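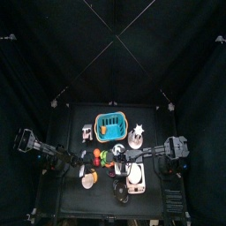 Mesh repair in Skeltex closes openings that belong to the model. It affects STL files downloaded from Pondetix and files exported from our own scans, and it began after the January update. Holes that go all the way through a thin wall come back from auto repair as flat, filled faces. Narrow, evenly spaced openings fare worst: vertical slots like the ones in the side walls of the turquoise basket come back as a solid band, and the slicer then prints a solid band. Sharp geometry is not affected. Points like those on the white star toy keep their tips through repair, with no rounding that I can find.

Status: Open
Product: Skeltex desktop, repair module
Slicer: Stendero, Mollah profile, default settings except supports off
Opened: 13 Mar 2023
Severity: Normal

Steps to reproduce
Open any thin-walled STL with repeated through slots.
Run Repair > Auto with Fill Holes left at the default.
Export as binary STL.
Load in Stendero and look at the layer preview.

Expected: slots are open in the preview.
Result: slots are closed on the outer face. The inner face is sometimes still open, so what was a slot becomes a shallow groove when seen from inside.

The same file loaded into Stendero without going through Skeltex slices correctly, apart from the usual warning about open edges.

Support reply
Please attach the repair log and say whether the source file reports as manifold before repair. Also confirm units on import. Files from Pondetix do not always match the unit set in preferences, and the hole threshold is an absolute length.

Customer update
Repair log attached. Source is not manifold. It reports 44 open edges, all on the underside, where the scan had no data. The slots have no open edges at all. They are closed geometry with their own side walls, so Fill Holes should have nothing to do there.

Units are millimeters on both sides. Bounding box is 100 on the long axis and matches the model page.

I also tried Fill Holes set to Off. Slots survive, underside stays open, Stendero refuses to generate a first layer. That is not usable as a workaround for scan data.

Support reply
Thank you. The log shows a Merge Close Vertices pass before Fill Holes. If the merge distance is larger than the wall thickness, the outer and inner faces of the wall are welded together, the slot walls collapse to nothing, and the loop left behind is treated as a hole. Please check the value under Repair > Advanced > Merge distance.

Customer update
Merge distance is 2. I did not set it. The release notes say nothing about a changed default and the old install on my second machine has a much smaller value. Wall thickness on the test file is below 2, so your explanation fits.

Lowered the value to match the old install. Slots open, underside filled, first layer generates. Test print started.

The field does not keep the new value. After a restart it is back to 2. Saving it in a preset holds, but only if the preset is picked by hand before the file is opened. Picking it afterward shows the right number in the panel and runs the repair with the old one. I checked this by comparing logs.
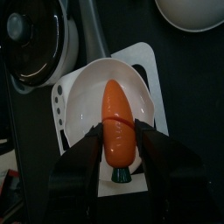 Separate problem, same module, may or may not share a cause. Models that ship as two closed shells meeting on a flat face are being turned into a single body. With a part that is supposed to come apart in the middle, the only trace of the split is often a thin line around the outside, much like the darker line around the toy carrot about halfway along. Auto repair joins the shells along that line and deletes both inner faces. Split to Parts then returns one part. Lowering the merge distance does not help, as the two faces sit at exactly the same position and any value above zero welds them.

Support reply
Confirmed on our side for both. Tracking as follows.

Merge distance default and failure to save: the January build reads the default in file units before the preferences are loaded. Fix is in the next maintenance build.

Coincident shells: this is how Auto has always worked. Run Split to Parts first, then repair each part on its own, and export as separate files or as one 3MF. We have logged a request for a Keep Shells option – no date for that.

Customer update
Split first, then repair works. Slow on large scans, but the output is correct. Stendero loads the 3MF with both parts in position, and the Mollah profile carries over.

One more note for the log. If the split is done after any repair step, including Recalculate Normals, the parts cannot be recovered with Undo. The file has to be reloaded. A line about that in the help page would save some time.

Test print from the earlier update is off the bed. Slots are open through the full wall height, with light stringing in the corners. That looks like a temperature matter and not something for this ticket.

Support reply
Help page change requested. Maintenance build 61 is available from the download page and contains the merge distance fix. Existing presets do not need to be rebuilt.

Customer update
Installed 61. Value now holds after restart. Preset applies whether picked before or after opening the file. Re-ran the test file on Auto, slots open, no open edges reported. First issue can be closed. Please leave the Keep Shells request open.

Status: Resolved (partial)
Linked request: Repair > Auto, Keep Shells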